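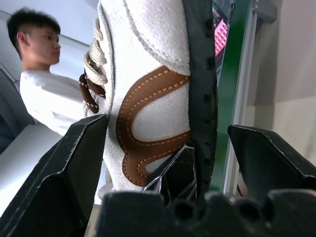
October 2022: shoes, boxes, the long table

Slept until eight. Toast, the last of the marmalade. Rain on and off, so the washing stayed in.

Spent most of the day on packing. I had meant to start with the books but the shoes were closer. The suede pair first. They are off-white with a brown stripe down the side that wanders about like a river on a map, and tan stitching along both edges of it. I had forgotten they had two lots of laces, the cream ones and the dark brown ones with the white dots. I looked at them for a while trying to decide whether I like them with both. I think I do. The brown goes with the stripe.

Went over the suede with the dry brush, in one direction only, the way the man at Sitthichai told me in January. He charged me 149 for the brush and I thought it was dear at the time, but it has done four pairs since and hasn't shed a bristle. Didn't use water. The grooves around the edge of the soles I did with an old toothbrush over newspaper.

Then the question of the box. I always keep the box and am always told off for keeping the box. It is the red one with the white lettering on the front and it is still square at the corners, though a bit of the white paper has torn at the top on one side. I could have glued that down but the glue is already packed, and I'm not opening that carton again for a scrap of paper. The shoes go in side by side, one each way, toe to heel. If you put both toes at the same end the lid sits up and then something gets put on top of it and the whole thing bows. 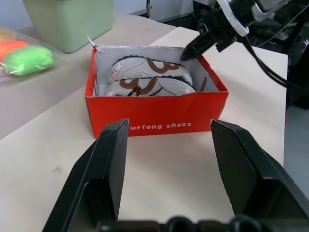
I didn't have any tissue left, so I went down to Skemine at lunch and bought a packet, and a roll of the wide tape while I was there. It came to 56. The girl at the counter asked if I was moving and I said only half, which she took well. Half is right. The winter things, the shoes and the play food go to the store at Plulenetti, and everything else stays here until the lease is sorted. The store is 1,037 a month for the small size. Chutima Kongkaew thinks I could have got it cheaper if I'd signed for a year, but I don't want to be paying for a cupboard next spring.

Soup for lunch, standing up, as the table was covered. I have left the big sheet of cardboard on it. It saves the top from scratches and I can write on the edges with a marker, so the list is down one side and the weights are down the other.

After lunch I did the play food. The soft ones all go together in the clear bag so that you can see what is in it without tipping it out. Last year they were in three different places and the green one spent Christmas behind the heater. The pale green bin is for whatever won't sit flat. It doesn't have a lid and I'm not going to hunt for one. I'll put a tea towel over it and tie it.

Rang Flenero at two about the pickup. Waited a long time on hold. They can do the morning, second half, and the quote is 2,855 including stairs, which I asked her to repeat and then to put in an email. The email came. It says stairs. I have printed it and stuck it on the fridge.

The headphones were the other thing I went back and forth on. They are the black ones that go right over the ear, with the long cable, and they don't fold. I have never had a proper case for them. On their own in a carton they rattle, and if they go in with the coats the cable gets into the sleeves and you are there half the evening getting it out. A shoe box is a decent size for them as long as the cable isn't wound tight around the band. I was fairly set on that by four o'clock.

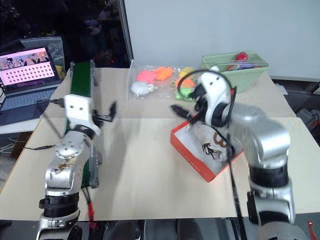
Lamduan Klinhom says I am mad to store headphones at all and should keep them in my bag where I'll use them. She said it over the phone with the television going, and then said it again when she'd turned the television down. Her last pair went into storage for a winter and the ear cushions had gone to flakes when she got them back. She also says the shoes want a little gap left under the lid for air, and no plastic anywhere near the suede.

I hadn't thought about the cushions. So the headphones are staying with me, and there's a space left in the carton for the belts. Crossed the headphones off the list on the cardboard and wrote belts over the top. Hard to read now but I know what it says.

Must do tomorrow: belts, the blue coat (button), ring Chutima back about the key, find the marker lid.

Eggs for tea. Rain stopped at nine and I hung the washing out under the porch.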